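**Washing red linen pants for the first time, help?**

**stela_costache:** Hi all! I finally bought the Solell wide-leg linen pants in red (33 waist, they run big, so do size down if you're between) and I love them to pieces. I want to wear them with a cream blouse in December, when we go somewhere warm, and I'm terrified of pink hems. Cold wash? By hand? My mother would say vinegar, but she says vinegar for everything.

**mackenzie_g:** Congrats, that's a gorgeous cut! I've had the Juter ones for 2 years and just machine wash them cold, inside out, with darks. Never had a problem.

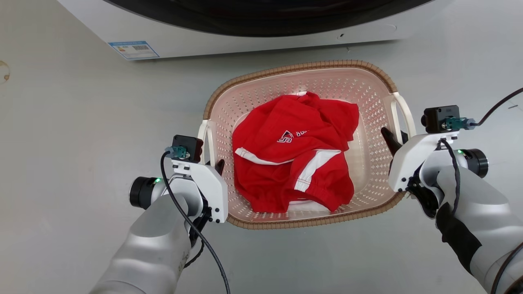
**Lumturie H.:** I'd be more careful than Mackenzie, with love. New red linen can bleed for several washes, and my first pair ruined a Villa shirt I'd worn maybe twice. So now anything red goes in completely by itself, even if that means one lonely red thing in the basket in front of the washer, and it stays by itself until a damp white cloth rubbed on the inside seam comes away clean.

**mackenzie_g:** A whole load for one pair of pants, though? Seems like an awful lot of water to me. Just soak them in the sink!

**Lumturie H.:** Fair, the sink works too, if you have the patience to rinse. I don't :)

**stela_costache:** Sink it is, then, and I'll do the cloth test before they go anywhere near that blouse. Thank you both so much!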